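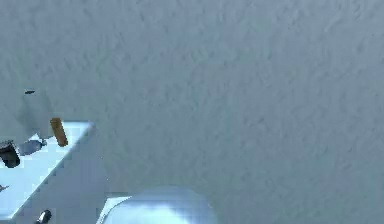
Figure 4. Pale gray surface with a fine, uneven texture.

4. Applying the finish coat

Read this section through before you open the second bag. The Ritden finish coat sets faster than the base coat, and most complaints we get come from walls where the mixing was started before the room was ready.

4.1 Before you start

The base coat must have cured for at least 16 hours. In an unheated room, or in a room with fresh concrete, leave it longer. Press a thumbnail into the base coat near the floor, where it dries last. If the nail leaves a mark, wait.

You will need:
- one bag of Ritden Finish, fine grade
- a clean 10-quart bucket and a second bucket for rinse water
- a low-speed drill with a paddle
- a steel trowel and a plastic float
- a spray bottle with a fine mist setting
- masking tape and drop cloths

Do not use the bucket from the base coat unless it has been scraped and washed. Old crumbs of set material will drag lines across the wall.

4.2 Mixing

1. Pour the cold water into the bucket first. The amount is printed on the back of the bag and differs between the fine and medium grades.
2. Add the powder slowly with the drill running at low speed.
3. Mix until there are no dry pockets, scraping down the sides once.
4. Let the mix stand for 10 minutes.
5. Mix again briefly. Do not add water at this point, even if the mix looks stiff. It loosens under the paddle.

Note: A mixed batch stays workable for some 60 minutes. Throw away whatever is left after that. Adding water to a batch that has begun to set weakens it, and the color will not match.

CAUTION: The powder contains lime. Wear gloves, goggles and a dust mask. If it gets in the eyes, rinse with plenty of clean water and see a doctor.

4.3 Laying on

1. Mist the base coat lightly. The wall should darken but not run.
2. Start at a top corner and work down and across. Right-handed users usually find it easier to start at the left.
3. Hold the steel trowel at a low angle and spread a coat no thicker than the largest grain in the mix.
4. Keep a wet edge. Stop only at a corner, a door frame or a taped line.
5. On walls longer than 100 inches, have a second person follow with the float.

Do not go back over an area to fix small gaps. The float will close most of them.

4.4 Floating the texture

Wait until the sheen has gone from the surface, then begin with the plastic float. Light pressure and short strokes in mixed directions give a fine, broken pattern. Circular strokes give a rounder one. Choose one method and keep to it for the whole wall - a change of hand halfway along will show, especially in side light from a window.

Rinse the float often. If the surface tears, stop, wait a few minutes and try again with less pressure. If it tears a second time, the base coat was too dry. Mist the area very lightly and continue.

4.5 Drying and sealing

Keep the room closed and free of drafts overnight. Do not point a heater or fan at the wall. The color will look blotchy while the coat dries and should not be judged until the next day.

Remove the tape while the edge is still slightly soft. Cut along it with a knife if it has hardened.

In kitchens and bathrooms, finish with two thin coats of Okia matte sealer. Follow the drying time on the can between coats. The Dantas wax listed in earlier printings of this guide is no longer recommended over the fine grade, as it collects in the low spots and turns yellow.

4.6 Cleaning up

Wash the tools before the material sets. Let the rinse water stand, pour off the clear part and put the sludge out with household trash. Do not pour it down a drain.

For repairs to a finished wall, see Section 6.

Text: Oleksandra Kobzar. Technical review: Settimio Sartori. Revised Dec 4, 2025.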